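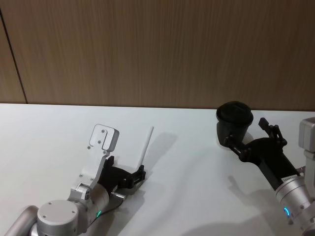 A thin white rod on a white tabletop. Its shadow is faint and gray and stretches off to the right.

Why Some Shadows Are Faint
By Rasa Sepp
Laur Science Pages, Light and Dark, Part 7

A shadow is a place where less light lands. Light travels in straight lines, and it can't bend around a pencil or a chair leg to fill in the space behind it. The space behind gets less light than the space next to it, and your eyes see the difference as a darker shape.

That means you need three things to get a shadow: a light, something in the way, and a surface for the shadow to fall on. A white tabletop is a very good surface. White bounces back most of the light that hits it, so even a weak shadow shows up. On a black table the same shadow would be hard to find.

Which way does it point?

A shadow always falls on the side away from the light. Look at the rod again. Its shadow goes to the right, so the light that made it was coming from the left. You can use this trick outdoors too. If your shadow is in front of you, the sun is behind you.

Rooms are trickier than playgrounds, though. Outdoors on a clear day there is one sun. Indoors there may be a window, a ceiling light and a desk lamp, all on together. Each one can make its own shadow of the same object. Stand a crayon on end in the kitchen in the evening and you may find two or three shadows pointing different ways.

Why gray and not black?

Most shadows are not completely dark. Light from a lamp hits the walls, the ceiling and the floor, then bounces around the room. Some of that bounced light lands inside the shadow and brightens it up. A pale wall or a white ceiling bounces a lot of light. Dark curtains and dark carpet bounce much less, so shadows in a dark room look deeper.

Color can bounce too. If you hold a sheet of white paper close to something orange in bright sunshine, the paper may look a little bit orange.

Why are the edges blurry?

This depends on the size of the light. A small light, like the bulb in a flashlight, makes a shadow with a sharp edge. A wide light, like a big window or a long ceiling light, makes a soft one. Part of the wide light gets blocked and part of it gets past, so near the edge of the shadow there is a strip that is half lit. Scientists call that strip the penumbra (say it pen-UM-bra). The darkest part in the middle is called the umbra.

Distance matters as well. Hold your hand just above a table and the shadow has a clear edge. Lift your hand higher and the edge gets fuzzy. A very thin thing, such as a rod or a piece of string, can have a shadow that is nearly all penumbra. It looks pale from one side to the other.

Try it yourself

You need a paper straw, a small lump of modeling clay, a sheet of white paper and a flashlight.

1. Press the clay onto the paper and stand the straw up in it.
2. Turn off the room lights and shine the flashlight from one side. Trace the shadow with a pencil.
3. Move the flashlight higher and trace again. The new shadow should be shorter.
4. Lean the straw a little and see what happens to the shadow.
5. Turn the room lights back on. Keep the flashlight on too. Is the shadow darker or paler now?

Don't shine the flashlight in anyone's eyes.

Words to know

Shadow: a darker area where light has been blocked.
Umbra: the darkest part of a shadow.
Penumbra: the lighter, blurry part around it.
Reflect: to bounce light back.

Next: Part 8, Why Wet Pavement Looks Darker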